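Prirodero Kids > How Things Work > At Home

Why Do Necklaces Get Tangled?
For readers ages 5 and up, with a grown-up for the tricky words

Put a necklace in a drawer at bedtime. Open the drawer a week later and there may be a knot in it. You didn't tie the knot. So how did it get there?

The answer has to do with how a chain is made, and with what happens when a chain has room to move. It also explains why jewelry boxes are full of little walls, hooks and slots.
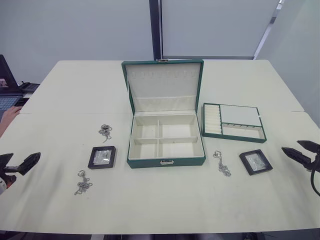
By Condori

A chain is a row of small rings called links. Each link passes through the next one. A link by itself is stiff. You can't bend it with your fingers. But where two links meet, they can swing and turn a little. Put a lot of links in a row and you have a lot of places where the chain can bend.

A chunky chain might have 90 links. A long, very fine one can have some 2000. The fine one bends almost as easily as a piece of thread, and it tangles much more quickly.

How a knot starts

A knot needs two things, a loop and a loose end. When you drop a chain on a table, it lands in curves. Some of the curves cross over each other and make loops. If the chain gets bumped, a loose end can slide under a loop or through it. One more bump and the loop may pull tight.

Drawers get bumped all the time. They slide open and they slide shut. Bags are even worse, as a bag swings with every step you take.

Two chains in one small space are more trouble than one. Now there are four ends moving around, and the loops of one chain can catch the other. Pendants make it harder too. A pendant is the part that hangs down in front, and it can hook into a link like a fish hook into a net.

Try it yourself

You need a piece of string as long as your arm and a plastic tub with a lid.

Put the string in the tub and close the lid.
Shake the tub while you count to 5.
Open it and look for knots.
Write down what you find, then straighten the string and do it again.

Now try a much longer string. Then try a very short one. The very short string will hardly ever knot. Its ends can't reach far enough to go through a loop. You can also try a tub that is so small the string fills it up. When string is packed in snugly it can't move much, and it makes fewer knots.

A class at Pedine School did this test 66 times and made a chart of the results. The longest string got the most knots.

What is inside a jewelry box?

Jewelry boxes come in many shapes, but a lot of them have the same parts.

Compartments. These are the spaces between the little walls. The walls are called dividers. A chain in its own compartment can still move a bit, but it can't reach the chain next door.

Hooks. Look for these near the top of the lid. A necklace that hangs from a hook is pulled straight by its own weight, and a straight chain has very few loops in it.

A pocket. Some lids have a shallow pocket below the hooks. The bottom of a hanging necklace can tuck into it, so it doesn't swing when the lid is closed.

Ring slots. These are padded rolls with narrow gaps between them. You push the ring into a gap and the padding holds it standing up.

A tray. Many boxes have a tray that lifts out. It makes a second floor, like an upstairs for small things. The green box on this page has one, with ring slots down the side.

A latch. The latch keeps the lid shut. If the lid flew open, everything would fall out and you would be back to a pile of chains.

The lining is usually soft. Metal can get scratched by harder things, and a soft lining is gentle. It also stops jewelry from sliding around as much as it would on bare wood or plastic.

One compartment each

When you put jewelry away, start with the chains. Close the clasp first - the clasp is the little fastener that joins the two ends. Now there are no loose ends to go wandering. Hold the chain up so it hangs straight, then lower it slowly into its compartment.

Square cases and frames can have a compartment too. One case is enough for most small spaces. The green box has a chain in the back left compartment, another chain in the front left, and a black display frame in the back right. 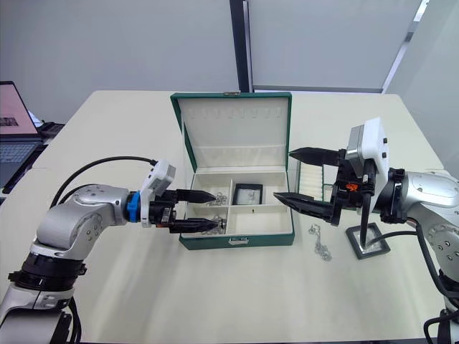

My silver bracelet went dark even though I kept it in a box, one reader wrote to us. Did I do something wrong?

No. Silver changes color when it touches tiny amounts of a gas in the air. The gas has sulfur in it. The dark layer is called tarnish, and it gets thicker very slowly. A closed box slows it down but doesn't stop it, as there is air inside the box too. A soft polishing cloth will take most of it off.

How to undo a knot

Don't pull! Pulling makes the knot smaller and tighter. Lay the chain on a flat, pale surface with plenty of light. Use your fingertips to push the links toward the middle of the knot, so it loosens. When you see a gap, ask a grown-up to work a pin into it and wiggle it gently.

Fine chains can break, so take your time. If it still won't come apart, a jeweler can do it.

Words to know

Clasp: the fastener on a necklace or bracelet
Divider: a thin wall inside a box or drawer
Link: one ring in a chain
Pendant: the part that hangs from a necklace
Tarnish: a dark layer that forms on some metals

Next in At Home: Why Do Socks Wear Out at the Heel?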